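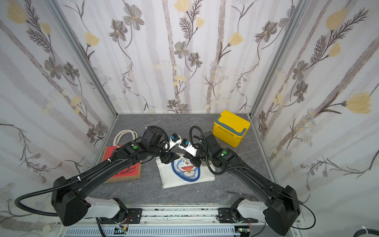

2022-03-30

I finished moving my recipes out of the old binder and into plain text files last night. It took since January, working on it maybe two evenings a week, and I ended up with 118 files.

The binder had three kinds of pages in it: things I'd copied by hand, things torn out of magazines, and printouts from websites that no longer exist. The printouts were the worst. One soup recipe ran to 11 pages, most of it comments from readers who had swapped out every ingredient. I kept one comment, the one that says to cut the salt in half.

I tried Raudsepp first, a recipe manager with a nice shopping list. It wants every ingredient in its own box with an amount and a unit, and it didn't know what to do with "enough milk to make it pour." I typed in nine recipes and quit. Now each one is a text file with the name of the dish at the top, the ingredients, then the steps. Search works fine on that. I can read it on my phone with flour on one hand.

A few rules I settled on:

- File names start with the main ingredient, so all the cabbage sits together.
- Oven temperatures go on the first line. I always forget to preheat.
- If I haven't cooked it in five years, it goes in a folder called "later."

The "later" folder has most of the desserts in it.

I did lose one. The rye bread from our time in Hurnwood was written in pencil and the page has rubbed down to almost nothing. I can make out the flour and the word "overnight." I'm going to bake from memory this weekend and write down what I do, with a scale this time.

The binder itself is still on the shelf. I'm keeping the handwritten pages and putting the rest in the recycling. Next is the box of appliance manuals, including two for a stove we left behind in Prillgate.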